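Wooden dish rack with pegs: which way do the plates face, and will the stain come off on my table?

Posted in Kitchen & Table > Storage and drying
5th May
Viewed 1,702 times

Keisha Kasprzak

Hi all, first post after a long time of just reading. I have a small dish rack, the kind with a flat wooden base and round pegs sticking up, and I can't figure out how I'm supposed to be using it. It came without a box or a leaflet (hand-me-down from my aunt, who used it for saucers and then gave up on it and kept mail in it for years).

I want it to live out on the table because our counter is tiny, and I want it to hold the pastel plates we eat off every day. They're a Furnen set, light colors, a raised rim and a shallow middle. Two go in fine. As soon as I try for a third, something starts leaning, and then I'm shuffling plates around with wet hands, which is how I lost a yellow one back in the winter. I'm still a little sore about that!

So here's what I'm after:

Do all the plates face the same way, or do you put them back to back?

Do you fill it from one end, or start in the middle?

The rack is stained dark and the table is very light. Am I going to end up with brown rings? I already see a couple of tiny dark specks when the light is right and now I'm paranoid.

Also, is there any trick to getting plates in without clonking them on the pegs? My taller pegs always seem to be exactly where the rim wants to go.

I don't want to buy a metal one. I know somebody will say buy a metal one. I like the wood, it looks nice with the plates, and I have already spent too much on this kitchen.

Thanks in advance, and sorry for the long post.

3 answers, sorted by most helpful

Nermina Trajkovski

Oh, I love these racks, I've had one kind or another since my first apartment. Okay, let me take your things in whatever order they come to me.

Facing: same way, always. A plate with a rim isn't the same thickness front to back, and if you put two of them face to face the rims knock together and the whole pair wants to slide. If they all look in one direction, each plate leans the same amount and the gaps come out even. I face mine to the left since I'm right-handed and I pick them up from the back, but the other way is fine too. Just choose one and stick to it, and make everybody else in the house stick to it, good luck with that part.

Filling: I put the first plate against whatever pegs hold it the most upright, then go right beside it with the second, and the third after that. People like to spread them out "for the air" and then wonder why they tip. On a small rack the plates sort of keep each other company. If it's a really little one, three may be the limit and you just have to make peace with it. I dry the rest by hand or let them wait their turn on a towel.

Getting them in: hold the plate low on the side, down near the edge that's going in, and come from above, with the plate already turned the way it's going to stand. If you grab it up top and swing it in, you hit the tall peg every single time. I did that for ages. Once the bottom edge is down between the pegs you can let it lean and let go.

I've got mint, pink and light blue on mine, with the blue one held up above the table:

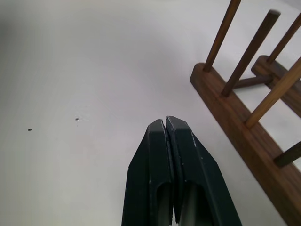
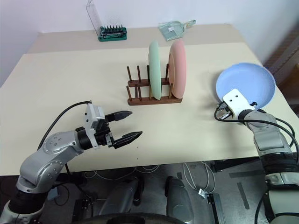 Stain and the table

My table is a cream one, so I had the same worry as you. What I do is lift the rack when I'm wiping up and never let it sit in a puddle. Water sitting under a stained base is what leaves marks, so after a big wash I stand the rack on a folded dish towel for a while, and when it feels dry underneath it goes back on the bare table. Little specks on a white or cream top are usually just crumbs or old food, in my experience! Try a damp cloth with a drop of dish soap before you panic. If it's a real stain, a paste of baking soda and water, very gentle, and test it on a spot you don't care about.

If the base still gives off color when you rub it with a wet white rag, that's a different story and I'd refinish it. Wipe it, let it dry all the way through (give it a couple of days, longer than you think), sand lightly where it's rough and put on something food safe. I use plain mineral oil. It darkens the wood a bit more and it needs doing again every few months, but it takes no skill at all and I do it in front of the TV.

One more thing on the pegs, check that none of them turn when you twist them. A loose peg lets a plate wander. A drop of wood glue in the hole, wipe off what squeezes out, leave it overnight.

179 people found this helpful

Eleri Gwynne

Get a metal one. Sorry, I know, I know. But I had a wooden one and it went gray and furry at the bottom inside of a year and I threw it out. The Fendden wire rack I have now goes through the dishwasher and I never think about it.

If you're keeping yours then at least put it on a tray.

25 people found this helpful

Comments on this answer:

Keisha Kasprzak: Ha, I was counting the minutes. The tray is a good idea though, thank you.

Solveig Hellström: A tray is only good if you empty it. Mine had a pond in it.

Tahmineh Kordestani

I agree with most of what Nermina says, but I'd push back on the plates standing right next to each other. Depends how wet they are. If you've shaken them off and they're only a little damp, fine, pack them in. If they're coming straight out of the rinse water, I leave one gap between each pair of plates or they stay wet in the middle where the rims nearly touch, and with a shallow well the water just hangs out in there. You can tell by running a thumb around the inside of the rim after an hour or so.

On my own rack the gaps aren't the same all the way along, I don't know if that's on purpose or if someone was having a bad day at the workshop. So I've got one slot that fits my thick plates and the others are for thin ones. Worth trying each of your plates in each slot before deciding it's no good. Keisha, you said it's the third plate that starts the leaning, so I'd take a plate you know is well behaved and move it down the rack one slot at a time. You might find one spot where the pegs are just too far apart for it. That spot is for cutting boards, or for a pot lid.

Height matters too. Tall pegs are great at the back and a pain at the front. If your rack has shorter ones on one side, turn it so those are toward you and go in over them. I had mine backwards for the longest time because I thought the tall side looked better facing the room.

About the table: I wouldn't use baking soda on a painted top. It's scratchier than people think and you can end up with a dull patch that bothers you more than the speck did. Warm water and soap, and if it doesn't come off, leave it alone or put the rack over it.

And for the feet, I stuck four little felt pads under mine (the Prosser ones, they come on a sheet and you can cut them down). It lifts the base just enough that air gets under, and it doesn't skid when you bump it. They get grubby and you have to peel them off and replace them now and then. Small price.

186 people found this helpful

Comments on this answer:

Nermina Trajkovski: Fair point on the baking soda, I've only tried it on my old laminate counter. I'd go with Tahmineh on painted tops.

Keisha Kasprzak: Okay so I tried all of this tonight! The specks were crumbs, I feel very silly. And I do have a bad slot, second from the end, the pegs are wider there than everywhere else. I skipped it and got three plates standing with no leaning, all facing left. One peg does turn a little when I twist it, so I'm gluing it this weekend. Haven't decided on felt or a tray yet.

Solveig Hellström: Felt! And do the oil before you stick the pads on, they won't hold on a base you've just oiled, so wipe it down well and let it sit a day or two first. I learned that with a Skundudora spice shelf that left its pads all over my counter.

Keisha Kasprzak: Noted, oil first, then pads. Does it matter if the glue goes in before or after the oil?

Nermina Trajkovski: Glue before. It won't grab on oily wood.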